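### 3.2 Surface finish and the reporting of wear

The household survey described in Section 3.1 asked respondents to say how old their main table was and how worn they judged it to be. Of the 2,636 questionnaires sent out, 1,284 came back with both questions answered. A further 582 gave an age but no judgement of wear, and these were kept for the age tables only.

Wear was scored by the respondent on a five-point scale, from "like new" to "needs replacing". We did not supply a definition of each point. An earlier version of the form did so, and the pilot households in Osetier told us that the wording was longer than the question deserved. The cost of dropping it is that two people may give different scores to much the same table. Aisling Gallagher visited 18 homes in Osetier and Lavow and scored the tables herself on the same scale. Her scores matched the owner's, or fell one point to either side, in all but two homes. In both of those the owner had given the worse score.

The answers were then grouped by finish: painted, pale wood, dark wood, and other. Respondents chose the group themselves. Where a table had been refinished, we asked them to go by its present colour, whatever it had been when bought. Figure 4 shows a table of the dark wood group.

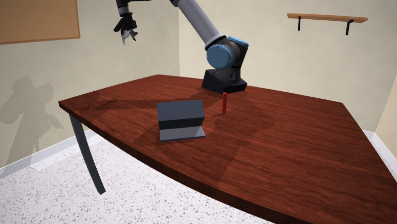

**Figure 4.** Table of the dark wood group.

Owners of dark wood tables reported less wear than owners of pale ones of the same age. The gap was small in the first few years and widened after that. We think grain explains part of it. A scratch that follows the grain is hard to pick out where the streaks are long, dark and slightly wavy, as they are in Figure 4, and the shift in colour between deep mahogany and a brighter reddish brown would help to hide a faded patch as well. Painted tables have neither advantage, and their owners gave the highest wear scores at every age. Several added a note about chips along the edge, which we had not asked about.

Colour is tied up with price in our sample, and price with use. Dark tables were more often kept in a separate dining room and used for meals only at weekends or in December, when relatives came to stay. Pale and painted tables stood mostly in kitchens. When the comparison is limited to kitchen tables, the gap between dark and pale narrows by about a third but does not close. The number of dark tables in kitchens was low in Lavow, so we have not split this result by town.

Two shops gave us their repair records as a check. Guker, which takes in tables of all kinds, had no clear difference between finishes in the age at which a table was first brought in. Eklund deals mainly in older dark furniture and could offer no comparison, though its records did show that loose joints were a more common reason for repair than damage to the top. Our form asked only about the top. A table with a sound surface and a weak frame would therefore have been scored as little worn, and we cannot say how many of these there were.

The effect of refinishing is taken up in Section 3.3, together with the households that reported an age but left the wear question blank.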